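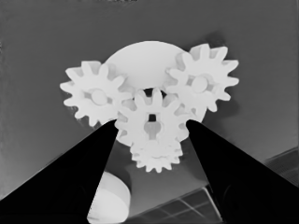
Re: [plant-moving] Flat spots on cart wheels after long parking

List home Archive By thread By author Previous Next Reply

From: Danica Vondráček

Hello all,

I answer between the lines, because the message from the Canenik workshop has several questions in it and I have an opinion only on some of them.

> We have 16 die carts, all with four swivel casters, wheels 200 mm with
> polyurethane tread. Most of the carts stay loaded in the storage
> lane for weeks. When we finally move one, it bumps on every turn of the
> wheel and two people must push to get it started. After the lane is
> crossed it is a little better but the bump does not go away.

We had the same in our hall in Trasano. The tread is pressed under the load and it takes the shape of the floor. If the cart stands one night, you will not notice anything. If it stands for a month with a die on it, the tread needs a long time to come back, and with a softer tread it may not come back completely.

First I would ask how much weight is really on the wheel. Many people divide the total weight by four and compare it with the number in the catalog. But the floor is never so even that four wheels carry the same. When one wheel is in a small dip, the other three carry everything. We now divide by three, and then we saw that our carts were over the limit when we used the biggest die. The label on the cart was correct, but only for a perfect floor.

Please look also in the data sheet if there are two values, one for rolling and one for standing. Our supplier Winent gave us the second value only after I asked for it in writing. 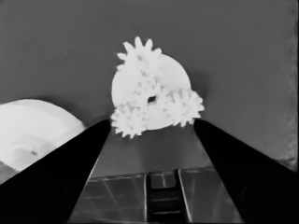
The second thing is the hardness of the tread. We changed from a soft one to a harder one on half of the carts in January. The harder wheels start much easier after parking. The bad side is the noise, and also they feel every joint in the floor, so the operators were not happy in the first days. In the lane with the old expansion joints we kept the soft wheels for this reason.

> Our supplier proposes cast iron wheels. The floor is coated concrete.
> Does somebody have experience with it?

I would not do this on a coated floor. An iron wheel does not get flat, this is true, but the contact with the floor is a very narrow line and a small chip under the wheel is pressed into the coating. At the Christodoulou plant, where I worked before, there was a gray track along the whole corridor after one season, and the coating started to peel at the place where the carts turn. The repair cost more than the wheels. If your floor is bare concrete and you can accept the noise, it is a different case.

> Somebody here said we should push the carts a little every week so the
> wheels do not stand always on the same point. It sounds like a lot of
> work for nothing.

It helps, but who will do it every week? We tried it with a paper list on the wall and the list was empty after the second month. What works for us is to take the load off the wheels. We welded a simple stand from square tube, and the cart goes over it. Then two screw jacks on the frame lift it just enough that the wheels can be turned by hand. It takes a few minutes for each cart. We do it only for dies that are planned to stay longer than 11 days, the short ones stay on their wheels.

If you make such a stand, take care of these points:

- The lifting points must be on the main frame. The thin cross bar looks convenient, but ours was bent after the first lift.
- Lift both sides a little in turns, so the die does not start to slide.
- Put a sign on the cart that it is on the stand. One colleague tried to pull a cart with the tugger while it was still up, and we had to make a new drawbar. 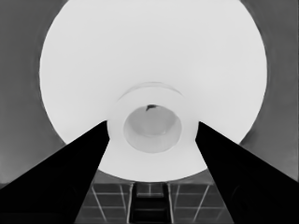
Two people from the list wrote to me directly after my last message about wheels, with the same question, so I put it here for everybody.

Can a wheel with a flat spot be turned on a lathe and used again?

It can be done if the flat is shallow and the tread is still bonded well to the core, but the wheel becomes smaller, so all four must be turned to the same diameter or the cart will stand on three wheels. We did it one time. With the working hours included, new wheels would be cheaper.

> And the last one, is it possible that the bearing is the problem and
> not the tread? The wheels are never greased as far as I know.

It is possible that it is both. The test is easy: lift one corner and turn the wheel by hand. If it goes smoothly and stops slowly, the bearing is good. If you feel it is rough or it stops at once, change or grease the bearing first and only then think about the tread. Check the swivel head also. A dry swivel head makes the start very heavy, because the casters must turn to the new direction before the cart can move. On our carts this was a bigger part of the problem than I expected. Use the grease which the caster maker recommends and wipe away what comes out, otherwise it collects dust from the floor and drops on the coating. 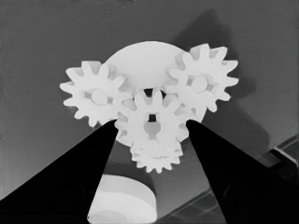
Spur gears around a disc, grayscale render

I would like to know from you which hardness is written on your wheels (normally it is on the side, near the size) and what is the heaviest die. With these two values I can compare with our table. I can also send the drawing of the stand to anybody who wants it, only please write me your frame width, as ours is made for the narrow carts and you will have to change the top beam.

Has somebody on the list tried nylon wheels on a coated floor? I have an offer for them on my desk and I do not know what to answer.

Best regards,
Danica Vondráček
Internal transport, Trasano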